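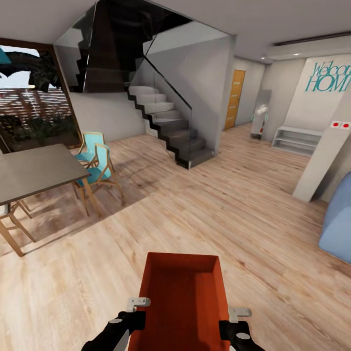 Lihua Xia commented that the charter controls the veto deadline here, and that the answers should stick to the charter text instead of general state practice.

Does a mayor's unsigned ordinance become law if the council has recessed?
Posted Aug 13, 2022 in Local Government

I follow the Niddale council. In May it passed an ordinance on paid political notices at bus shelters, then went into recess two days later. The mayor neither signed nor vetoed it. The Alva paper called this a "pocket veto." The city clerk has it listed as Ordinance 866, in effect. Both can't be right. The charter says an ordinance not returned within the veto period "shall take effect as if signed." It has no sentence on recess. Which reading holds?

niddale_minutes
The clerk's reading fits the text you quoted. A pocket veto needs a rule saying that an unsigned measure dies when the body is out of session. Some governments have that rule – many cities don't. If your charter only says the measure takes effect when not returned, silence from the mayor has the same result as a signature.

Two things to check. First, when the veto period starts. It may run from passage or from the day the clerk delivers the ordinance to the mayor, and those can be several days apart. Second, whether the charter lets the mayor return a measure to the clerk while the council is away. If it does, the recess argument gets weaker, as the mayor had a way to object and didn't use it.
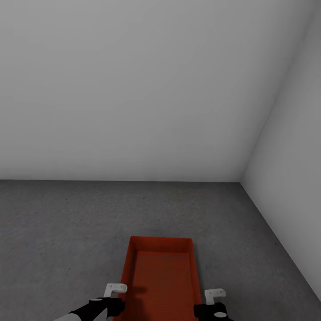

Can the council vote to override if no veto was filed? There is nothing to override, so a member who wants to settle the matter would have to move to repeal or re-enact the ordinance.

The delivery date should be in the clerk's journal. Ask for the page by ordinance number, and get the stamped copy. News reports usually give the vote date only.

shelter114
I think the paper is right, that's how it works with governors. No signature and they went home = dead. We had the same fight in Avberg over the sign rules and 1,879 people signed a petition over it.

Lihua Xia
Governors work under their state constitutions. That says nothing about a city charter, and the petition count doesn't either. Was the Avberg measure decided on the recess question or on something else?

shelter114
Not sure. It was repealed before anyone ruled on it.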